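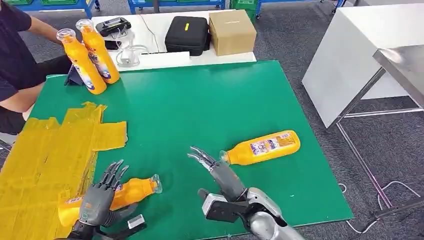
How to check, refill and store plastic squeeze bottles with nozzle caps

Squeeze bottles are handy on a workbench, in a craft room or under the kitchen sink, and most homes end up with a few of them. They are also easy to store badly. A bottle left on its side with the nozzle not quite closed can lose a good part of its contents overnight, and if the label gets soaked you may no longer know what you have.

This page covers bottles with a screw cap and a small nozzle on top, the sort used for washable glue, paint, washing-up liquid and similar things. It does not cover bleach, drain cleaner, solvents or anything else with a hazard symbol. Leave those in the bottle they came in and follow the label.

What you need

A flat table or board that can be wiped down
Two old towels or a roll of kitchen paper
A bowl of warm water
A little washing-up liquid
A cocktail stick or a thick needle
A small funnel
Masking tape and a permanent pen
A tray or shallow box with straight sides

Set aside 20 minutes for a small batch. If the nozzles are badly blocked, the soaking adds to that.

Step 1: Prepare the surface

Clear the table and wipe it. A plain surface in one strong colour, such as green, makes drips of white glue or clear liquid easier to spot than a patterned cloth does. If you use a loose board, check that it does not rock. A strip of tape underneath each corner will usually hold it.

Old tape on a work surface is worth a look as well. Where strips have been laid over each other the edges tend to lift and go ragged, and a bottle with a narrow base can tip when it is stood half on and half off. Either press the edges down firmly, peel the whole lot off and start again, or keep upright bottles to the bare part of the board.

Step 2: Stand everything up

Stand all the bottles upright and leave them for a few minutes so that the contents run down to the base. Thick liquids need longer. Choose a place away from the front edge, where a sleeve won't catch them. A back corner is good because you can reach it and still have the middle of the table free for working.

Wipe the outside of each bottle with a damp cloth before you handle it much. Go round the label, not over it, if the print is the kind that rubs off.

Step 3: Check for leaks

Do one bottle at a time.

Close the nozzle and tighten the cap by hand.
Lay the bottle on its side on a sheet of kitchen paper.
Leave it for five minutes.
Lift it and look at the paper beneath the cap.

A wet patch below the tip means the nozzle is not closing. A patch further back, where the cap meets the bottle, means the thread is dirty or the cap has gone on crooked. Take it off, wipe the thread on both parts, and try again. If it leaks a second time the cap is probably split and wants replacing.

When you have several bottles lying down at once, leave a hand's width between them. They roll easily, and a wet one will mark its neighbour.

Step 4: Clear the nozzles

Unscrew the cap and put it in the bowl of warm water with a drop of washing-up liquid. Cover the open bottle with a bit of kitchen paper so that nothing falls in.

After ten minutes, push the cocktail stick through the nozzle from the inside outwards. Going the other way tends to pack the dried plug in tighter. Rinse under the tap and look through the hole against a window. With a clear or cloudy cap you can see any bits that are left. Dried PVA may need soaking for an hour. Do not cut the tip off to get past a blockage unless you are happy with a much wider bead for good.

Dry the cap fully before it goes back on. Water left in the thread is a common cause of slipping and, with glue, of mould.

Step 5: Refill

Only refill a bottle with the same product it held before. Topping up one brand of glue with another often works, but not always – some mixtures go stringy after a week or two.

If you are filling 200 ml bottles from a larger container, stop below the shoulder. The gap gives you something to squeeze, and an overfilled bottle will spit as soon as you open it. Pour slowly through the funnel, with the bottle standing on a folded towel. Thick liquids trap air, so pause halfway and tap the base on the towel.

Put the cap on straight, turn it backwards until you feel the thread drop, then tighten it. Finger tight is enough.

Step 6: Label

Keep the printed label if it is still readable. Add a strip of masking tape on the opposite side with the contents and the month, for example "white glue, June". Write on the tape before you stick it on, as pens skid on a curved bottle. Do not cover any safety wording or the barcode if you use that for reordering.

Step 7: Store

Stand the bottles upright in the tray, closed, with all the labels facing the same way. The sides of the tray should come up to at least a third of the height of the bottles. If there are gaps, fill them with a folded cloth so that nothing falls over when you carry it.

Keep the tray out of direct sun and away from radiators. A shed or garage is fine in summer, but water-based glue and paint should come indoors before the first frost. Once frozen, they often turn lumpy and cannot be rescued.

Common problems

The liquid comes out in spurts. There is air trapped near the tip. Hold the bottle cap down for a minute before opening it.

The bottle stays squashed after use. Open the nozzle, let the air back in, and close it again.

The cap turns and turns. The thread is stripped. Try a cap from an empty bottle of the same make, and keep a spare or two in the tray when you throw the empties out.

The contents have separated. Roll the closed bottle back and forth on the table. Shaking works too, though it makes bubbles that take a while to clear.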